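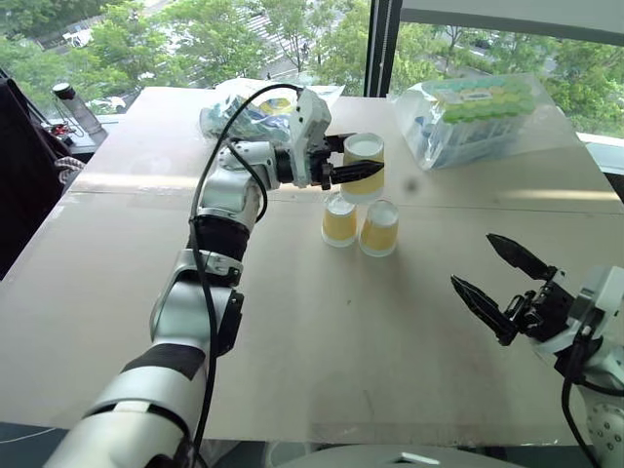

A comment from Nodley reads: please confirm that the bench covering was checked in May, as the last sheet left it blank. Comment accepted; see item 2.

**Workroom inspection, Urar building, June 2019**

- [x] Exit route clear to door. Clear width 625 mm at the shelving, *below our limit; move shelving*.
- [x] Bench covering flat, no raised edges. *May check was done but not entered.*
- [ ] Extinguisher 557 tag legible. *Tag torn. Marar to replace.*
- [x] Cups and open containers kept back from bench edge.
- [ ] Eyewash flushed for 2 minutes. *Valve stiff, retest within 10 days.*
- [x] Outlet covers intact.

Open items go to Rulov with the next sheet.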